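February 4, 2025

Floor finish, test boards, continued.

Pulled the boards from the second batch out of the cabinet this morning. Halvard wanted the hardwax oil judged before the Paulauskas people come back with their revised quote, so I did those first and left the water-based ones for the afternoon.

Oil boards: 13 in total, all oak offcuts from the same pallet, sanded to 120 and wiped down. Ten days of cure. The ones with two thin coats look even across the width. The ones where Temitope put on a single heavy coat are still soft at the ends. I can mark them with a thumbnail. Writing those off.

Water drop test, one drop per board, left for 29 minutes under a watch glass. Two-coat boards: no ring on any of them. Heavy-coat boards: faint ring on most, gone after wiping with a dry cloth but back as a dull spot when the light is low. Coffee was worse than water on everything, as expected. Did not bother with wine.

Scuff test with the weighted felt block, then with the chair caster. Felt does nothing. The caster leaves a shiny track on the oil that buffs out by hand with the white pad. On the old floor in the room the same caster leaves a track that does not buff out, so whatever is on there now is a film finish and not oil. Binta thinks it is the original lacquer with a maintenance coat over it. I agree, but we have no paperwork from before the Skiltura refit.
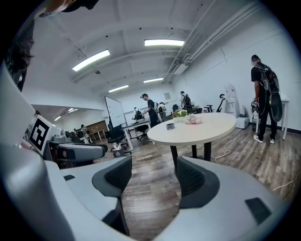
Wood-grain laminate floor between the finger pads.

Afternoon: water-based boards. Dry to the touch in under an hour, much less smell, and a lot harder. The caster track is barely there. Color is the problem. Everyone who has looked at them says gray, and next to the oil boards they do look cold. Onyekachi suggested a tinted first coat from Illano. There is a sample can in the flammables locker and I will brush it on 3 of the spare boards tomorrow.

Sanding notes for whoever does the next batch: the 80 grit belts we have left are bad at the splice and leave a chatter line every few inches. Threw two out. Use the new box on the bottom shelf. Vacuum between grits and also wipe — the vacuum alone left dust in the open grain, and it shows as white specks under the water-based finish.

Still open:
Ask Suleiman whether the room can be shut for a full cure in May, or only over a weekend. If only a weekend, oil is out.
Moisture meter needs a battery.
Label the backs of the rejected boards before they get mixed in again.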